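Why I stopped watching the debates live 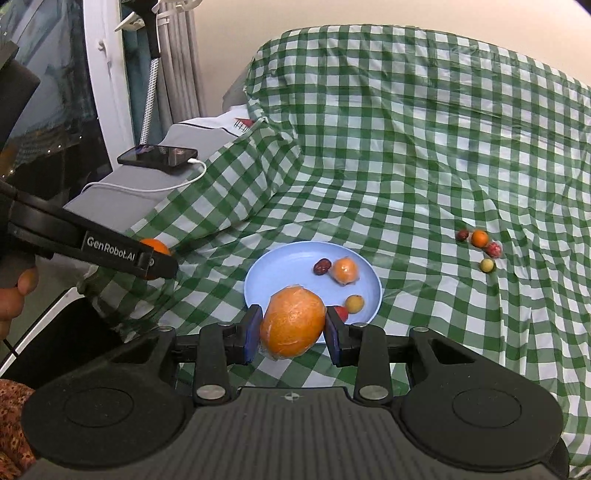

Last month there was a debate between the two candidates for county executive here in Dunbar, and for the first time in seven years I did not watch it. I read the transcript the next morning with my coffee, and it took me less time than the opening statements would have taken on television. I want to write down why I think this was the better way, at least for me.

I grew up in a country where we did not have debates. There was one candidate on the wall of the post office and that was all. So when I came to live in the United States I was very excited by the idea that two people who want the same job must stand in one room and answer the same questions. I watched everything. I watched the school board forum in Zisness, with 325 chairs and most of them without a person. I watched the governor debates, and then the people who explain the governor debates, until midnight.

After some years I noticed something about myself. The next day I could tell my colleagues who looked tired and who interrupted the moderator, but if they asked me what the candidates said about the bus lines, I could not answer. I had been watching for two hours and I remembered a necktie.

The transcript has no neckties. On the page you see very quickly who did not answer. The question was: will you keep the Poneck bridge open to trucks during the repair, yes or no? One candidate used 297 words (I put them in the word counter) and in all these words there is no yes and no no. There is his grandfather, who drove a truck. On television I would probably have liked the grandfather very much.

The other candidate said yes, and then said where the money would come from, and I think she is wrong about the money. She wants to take it from the road fund, but the road fund was already promised to Brestano for the new intersection. It was in the minutes of the council in May. Still, I can disagree with her, because she gave me something to disagree with.

My wife says that I miss a part of it. She thinks that how a person behaves under pressure is also information, and that someone who gets angry at a moderator will also get angry at the people in his office. She watched the debate live with our neighbors and she came home with a strong opinion. I could not tell her that her opinion was wrong. When I compared it with my notes from the transcript, we had arrived at the same candidate, by different roads.

The county puts the transcripts on its website, under "Records" and then "Public meetings," and you must scroll down quite far. The one from this debate was there at 8 in the morning. Some names of streets are spelled wrong, but I could always understand which street it was.

There will be one more debate before the election, only about the library and the parks. I will read that one also. My wife has already invited the neighbors to our house, so I suppose I will be reading it upstairs the next day and hearing it through the floor the night before.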